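Questions we are often asked about renting a desk

Who can rent a desk at Dronidbridge?

Everybody who works alone or in a small team. We have translators, two architects, a bookkeeper and some students who are finishing a thesis. You do not need to have a registered company, but we ask for an identity document when you sign.

How much does it cost?

A fixed desk is 144 pounds per month. A card for 4 separate days is 32 pounds, and it stays valid until you have used all the days. A closed room for up to three persons is 379 pounds per month. Heating, internet and cleaning are included in all the prices. Printing is not included.

Is there a deposit?

For the day card, no. For the fixed desk and the closed room we take one month as deposit, and we return it within two weeks after you give back the key.

Can I come in the evening?

Yes, if you have a fixed desk or a room. Your key opens the street door until 11 at night. With a day card you can stay until 6 -- please do not ask your neighbour to let you in later, the alarm counts the keys and not the friends.
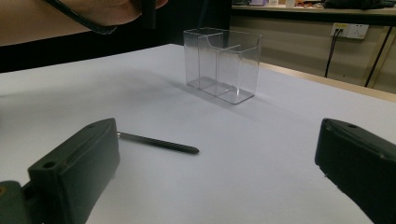 In August we close the front desk for two weeks. The building stays open for those who have a key, but post is not sorted in that time and parcels go back to the sender. Tell your suppliers in July.

May I bring my own chair or screen?

You may. Write your name under the chair. Screens can stay on a fixed desk at night, but our insurance does not cover them.

Where can I make phone calls?

There are two cabins next to the kitchen. Short calls at the desk are fine if you speak softly. For video meetings please book the Tabrizi room, which is free for one hour per day for each member.

Can I bring a dog?

We had long discussions on this. At present the answer is no, except assistance dogs.

How do I cancel?

Send an email before the 20th and the contract ends on the last day of the same month. After the 20th, you pay one month more. We cannot make exceptions -- we have tried it, and it was not fair to the others.

Whom do I ask if my question is not on this page?

Write to Candela Lozano at the front desk. She answers in English and Spanish, usually on the same day.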